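Garment folding: policy stalls at second fold
Kurix club forum > Manipulation

terrazzo_tf
Posted 2020-05-08
Our team at Ernavwood is training a two-arm folding policy for the club final. 44 demos so far, all on the same camo shirt. It grasps the hem, lifts, then hovers at the second fold until timeout.
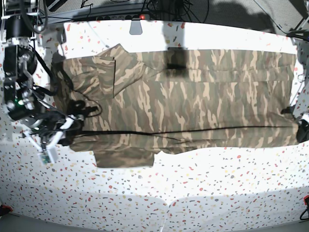 Loss is flat after step 1,856. Chunk length is 800 ms. Both wrist views plus overhead go in at equal weight.

lowgain
44 is thin. Get more before touching anything else.

kd_bench
Disagree. We had the same stall at Kendirden in December with far more data, and more demos just gave us a slower stall. Look at what the wrist views contain. 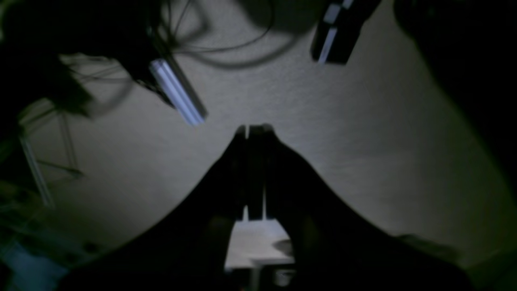

Check exposure per stream first. With a dim view like this one, the fingertips are close to a plain silhouette against gray, and the encoder gets very little from the gap between them. Normalize each stream separately and retrain.

lowgain
Normalization won't add contrast that was never recorded.

terrazzo_tf
Split the normalization overnight. Second fold completes in 7 trials, still misses the sleeve.
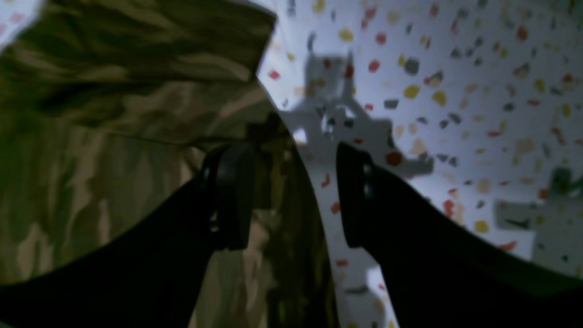
Did you change chunk length in the same run?

No, it stayed at 800 ms. I'll halve it next and leave the rest alone.

lowgain
Still want to see it on a plain shirt.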